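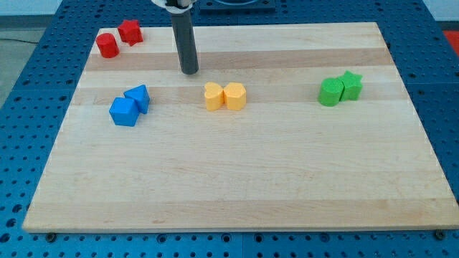
How many examples does a robot arm need before it can push a block where you want it?

For the simple pushes, more than 1,000, according to Tyson Vachon, who runs data collection at Hendricks. His group has been recording block-pushing runs since October for a project called Jester.

An operator steers the arm by hand control while someone else reads out a short instruction, such as "move the red star next to the blue cube." Each run lasts up to 20 seconds. "Then you stop, save it, and go again from wherever the blocks ended up," Vachon said. "We don't tidy the board between runs. The model has to deal with messy starts."

Operators work in pairs and trade places every 20 minutes. Vachon said tired operators make jerky paths, and the model copies them.

Bad runs are kept but labeled. "If the operator misses and corrects, I want that," he said. "If they pushed the wrong block, I want to know it."

The next set will be recorded at the Gutham site, with 2 arms and new operators.

Related
Hokik opens its gripper test lab
Labeling failed runs: what we keep
Gutham site adds a second shift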